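Getting the Last Part Out: Bottles, Tubes and Jars

In our kitchen in Grevness we throw away very little, and for many years the thing I threw away most was the bottom of a bottle. Mustard, honey, dish soap, hand cream. There is always a spoonful or two which does not want to come out. I have tried many ways to get it, and these are the ones I still use.

Thick sauces

Store the bottle on its cap from the first day, and not only when it is almost finished. If the cap is too narrow to stand, put the bottle upside down in a mug or in the door shelf of the refrigerator, with a jar on each side for support. Leave it for at least 15 minutes before the meal. Overnight is better.

When there is no room to stand it, lay the bottle down and let the cap hang lower than the bottom. A folded towel under the bottom end gives enough slope. It works more slowly, but it works.

Before you squeeze, close the cap, hold the bottle firmly and swing it down once or twice. I learned to check the cap first. My kitchen wall learned it also.

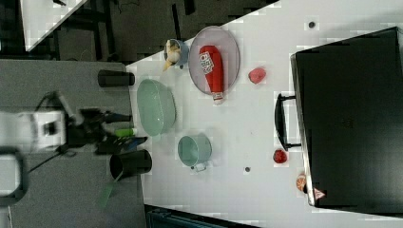

Ketchup in a squeeze bottle, lying on an oval plate.

If the sauce comes out with a lot of water first, it has only separated. Shake it with the cap closed and try again. Dried sauce in the opening is another common problem. Take the cap off, put it in a cup of warm water for 5 minutes, and push a toothpick through from the inside. Dry it well before you put it back.

The last of the ketchup or mustard can stay in the bottle and become something else. Add a spoon of vinegar and two spoons of oil, a little salt, close it and shake. You have a dressing, and the bottle is already half washed. With tomato sauce in a glass jar I use a little of the pasta water, when it is no longer boiling. Very hot water can crack a cold jar, so be careful.

Honey and syrup

Honey that became hard is still good. Stand the closed jar in a bowl of warm water, not boiling, and change the water when it gets cool. I do not use the microwave for it, as plastic jars become soft and lose their shape.

For the last layer, pour warm tea into the jar, stir and drink it. In December I do this almost every week.

Tubes

Toothpaste and hand cream tubes can be flattened with the back of a comb. Lay the tube on the edge of the sink and pull the comb from the bottom to the cap. Then fold the empty part and hold it with a clothespin or a strong paper clip. I bought a metal tube key from Ernik some years ago and I like it, but the comb does nearly the same.

When the tube seems to be empty, cut it in the middle with scissors. In a 100 ml tube of hand cream I usually find enough for around 8 more days. Push one half over the other to close it — the cream dries quickly if you leave it open.

Dish soap and shampoo

Add a small amount of water, turn the bottle slowly and use it the same day for something simple, such as the sink or the floor mop. Thinned shampoo is also good for washing combs and brushes.

Pump bottles leave the most behind, because the straw does not touch the bottom. Unscrew the pump, pour the rest into the new bottle through a small funnel, and keep the old pump if it is still good. Mine fits the next bottle of the same kind, and I have used it three times already.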